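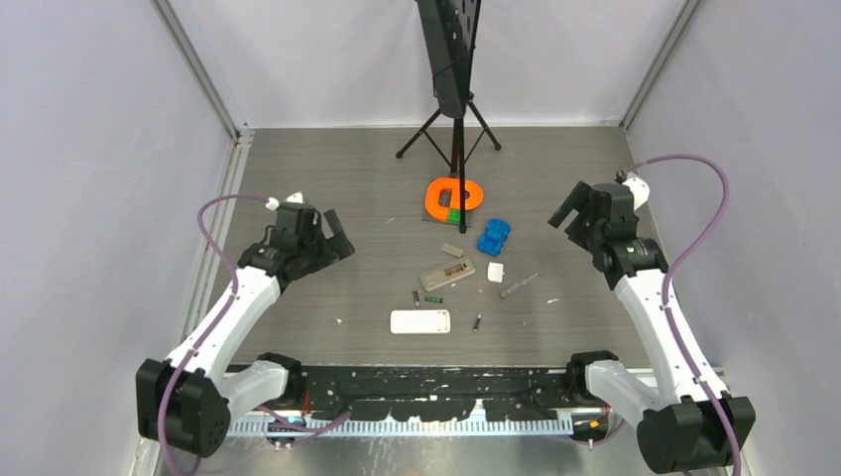
About Ukard

Ukard teaches robots small work with the hands. We are a team of 4 people in two rooms on Sampaio street, and our customers send us tasks which are easy for a person and still difficult for a machine: to open a cover, to take out a battery, to put a part back in its place.

The company was started by Aparecida Dantas after she worked many years in the repair of household devices. She wanted the knowledge of a repair person to be inside the robot program, and for this somebody must first show the work. So we show it. An operator guides both arms by remote control, and the system, which we call Zomitz, saves the movement of each joint together with the pictures from the cameras. One showing of a task we call an episode. For our last battery task we recorded 1,479 episodes, and 293 of them we removed after review.
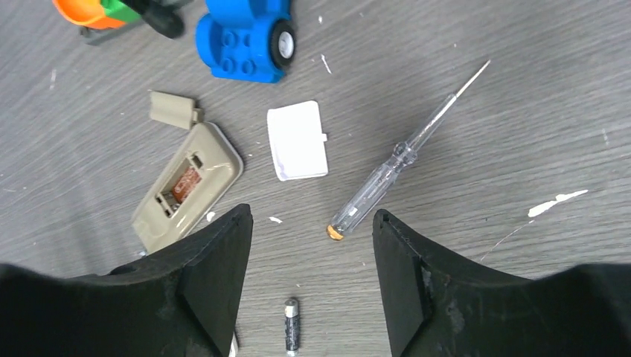

Small parts ask for patience. A battery rolls, a cover lies with the wrong side up, and the operator has only the camera views to judge the distance. New operators practice for 2 weeks before their episodes are kept. They learn to move slowly near the object, to close the fingers softly and to begin again when the grip is bad — a bad grip teaches the robot bad habits.

We also do teaching by hand, where the operator holds the arm and leads it directly. It is slower to set up, but some customers prefer it for tasks with pressing or turning.

Our longest customer is Ziston, for whom we prepare tasks with device housings. Schools and small workshops are also welcome. Visits are possible on Thursday afternoon, please write to us before you come.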